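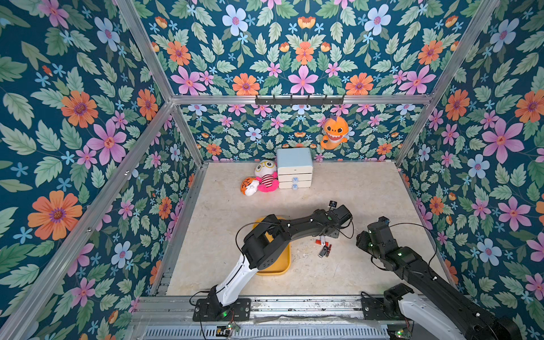

Can the same floral wallpaper go over the walls and the upper panels of a small enclosure without a border strip between them?

One paper can cover both, provided the upper pieces are hung last and trimmed against the aluminum with a fresh blade. A border strip adds a second edge to keep stuck down and gains nothing at this size.

Workshop > Notebooks > Fit-out > Small enclosure

24th September
Sivaprasad Chettiar

Filed under: Linings and fixtures

Carrying on from the panel prep. Paper is the Ridau floral on the teal ground, one roll, length 5 m. Paste is Lomero, mixed to the thinner of the two ratios on the tub. The thicker mix left ridges on the offcut test and was thrown out.

Order of hanging was left wall, back wall, right wall, upper panels. Left wall took the longest. I set it out so that a whole pink flower would land near the middle, and the other two walls followed from that. No attempt was made to match the pattern through the corners. The beams break the line there and a mismatch does not read at working distance. If Amaral wants it matched for the second enclosure, allow a full repeat of waste per wall and order a second roll before starting.

Trimming: knife run along the inside face of the beam with a steel rule as guard. Blade changed after every long cut. One tear on a bottom edge, pasted back, needs looking at again when it has had a night. Keep paste out of the slots in the aluminum. It sets hard in there and has to be picked out with a scriber.

Hook rack. Black metal, on the crossbar at the back. Fixed after papering so the crossbar could be wiped down first. The fixings supplied with it were too long and bottomed out before the rack pulled tight. Replaced with shorter ones from the Vestutard box. Part number written in the box lid is 2,248, in case anyone needs more of the same. Tightened by hand. Recheck after a week of use.

Orange plush with the purple piece on its head goes on the back wall, lower than the rack. Weighed it before it went up, 272 g. The wall takes this without trouble. I would not put anything heavier on the papered surface itself. Heavier items go on the rack or on the floor. 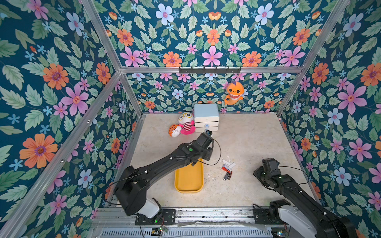 Back wall with hook rack, orange plush and drawer unit. Tiger on its side to the left.

Drawer unit. White sides, pale blue top. It stands on the floor against the back wall and is not fixed. I considered double-sided tape underneath and decided against it, as the unit has to come out for cleaning and the tape would lift grit from the floor every time. If it creeps when the drawers are pulled, try thin rubber feet first. Rated load for the whole unit on the label is 300 g per drawer, so small parts only, no tools.

Soft toys to the left of the unit: the white doll with the glasses, and the orange tiger beside it. The doll will not sit upright by itself. Leaning it back is acceptable. The tiger goes over at the slightest knock and there is no point in propping it. For the log, "toys in position" means the doll is left of the drawers with the tiger on the doll's left. It does not say anything about which way up the tiger is.

Yellow tray is a loose item. It has raised rims, so it will hold small things that would otherwise roll, but it also collects grit in the corners. Tip it out over the bin, not over the floor.

Floor. Beige, marble effect. The veining hides dust well, which is a nuisance when trying to decide whether it is clean. Specks show up better with a lamp held low to one side. Dry brush first, then a damp cloth, cloth well wrung out near the walls. Water at the bottom edge of the paper is the most likely cause of lifting and I would like to avoid redoing the left wall.

Paper itself can be wiped with a barely damp cloth. Do not rub. Tested on an offcut, the pink gave a little color to a white rag after repeated strokes, the teal gave none. Offcuts are rolled up and in the tube behind the door. Keep them, they are the only patching stock.

To do:
- torn edge, look again and repaste if lifted
- rack fixings, recheck
- ask Amaral about a second roll, delivery from Ridau may slip to November
- rubber feet for the drawer unit, if needed
- lid for the Lomero tub, the present one does not seal

Paste brush is soaking in the left sink. Leave it there until morning.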